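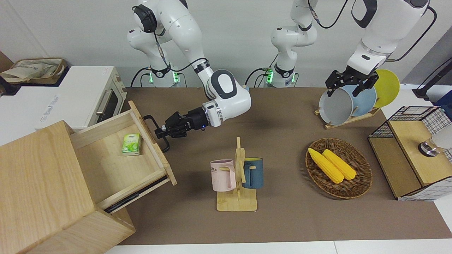
Tea station at Skonitz, ground floor: rack at the right, mug tree in front, top drawer open.

Grondbridge Residences Forum
Shared Kitchens > Equipment and Layout
Thread: Permanent arrangement of the Skonitz tea station

skonitz_house_office
Posted Monday, 9:10 a.m.

Residents and floor representatives are invited to comment on the arrangement of the ground floor tea station before it is made permanent. The items under consideration are the wooden dish rack, the mug tree, the round wicker basket, the white toaster oven, and the pine-colored cabinet with its drawers.

The office proposes the following:
Plates and bowls will stand on edge in the rack until dry and will then be put away.
Mugs will hang on the tree.
The top drawer will be reserved for tea and paper goods.
The basket will remain on the table for shared produce.

The sum available for additions is 380 dollars. Replacement of the cabinet is outside the scope of this discussion.

floor2_rep
Posted Monday, 10:42 a.m.

The second floor supports the proposal in general. We do have a reservation concerning the mug tree. It stands near the front of the table, where a sleeve may catch it, and we would prefer to see it against the wall. We would also ask that the basket be moved farther from the rack. Corn and other vegetables should not be kept where water may drip on them.

kettle_and_cloth
Posted Monday, 11:05 a.m.

I must respectfully disagree with the previous post regarding the mug tree. Against the wall, one would have to reach over the basket for every cup. The base is flat and square, and I have never known it to tip. On the matter of the corn I agree. Two cobs do no harm where they are, but in August the basket is generally full and its contents spread toward the rack.

stores_and_linen
Posted Monday, 11:31 a.m.

I wish to raise the question of wooden racks. The third floor purchased a Stuna rack last year, and the feet darkened within one winter because it was left standing in water. A wooden rack is acceptable only if it is lifted and the mat beneath it is wiped every evening. If this duty is not assigned in writing, it will not be performed. I would recommend a metal rack at Skonitz.

floor2_rep
Posted Monday, 12:15 p.m.

Was the Stuna rack oiled before use? Ours was, and it is in good condition after three years.

stores_and_linen
Posted Monday, 12:24 p.m.

It was not. I accept the point in part. Oiling does not remove the need to wipe the mat.

quiet_hours_please
Posted Monday, 1:50 p.m.

My concern is the drawer. Residents leave it open while the tea is steeping, and it stands out at hip height for anyone passing. I request a notice stating that drawers are to be closed after use. I also request clarification of the term "paper goods." At present there is a small green packet near the back and a great deal of unused space, which will attract batteries and takeout menus if no rule is made.

skonitz_house_office
Posted Monday, 2:30 p.m.

"Paper goods" means napkins, tissues, and coffee filters. Menus are to be kept on the notice board. A drawer divider from the Okabe range has been priced at 95 dollars, and the office would welcome views on whether this is a proper use of the funds.

kettle_and_cloth
Posted Monday, 2:48 p.m.

It is not. A shoebox lid will divide a drawer. The money would be better spent on plates. The light blue one and the yellow one are a pleasant size, and there are never enough of them at supper.

floor2_rep
Posted Monday, 3:20 p.m.

The second floor would support more plates, provided that the rack is not expected to hold all of them. Once a rack is full, bowls are leaned against plates and neither dries properly. A bowl requires a wider space than a plate and should be placed at one end.

quiet_hours_please
Posted Monday, 3:37 p.m.

I have no objection to plates. I maintain my request for the notice — in large type, please.

skonitz_house_office
Posted Monday, 4:55 p.m.

The office thanks all contributors. The following has been entered in the kitchen guidelines as item 113:

The wooden rack will be retained and will be oiled before the start of each term. The mat will be wiped nightly according to the cleaning schedule.
The mug tree will remain in its present position for a trial of one month.
The basket will be moved away from the rack.
A notice concerning drawers will be posted. The divider will not be purchased.
Additional plates will be obtained within the stated sum.

The question of a metal rack remains open. Comments may be added to this thread until the end of the trial.

stores_and_linen
Posted Monday, 5:12 p.m.

Noted. Kindly state on the schedule which floor is responsible for the mat on weekends.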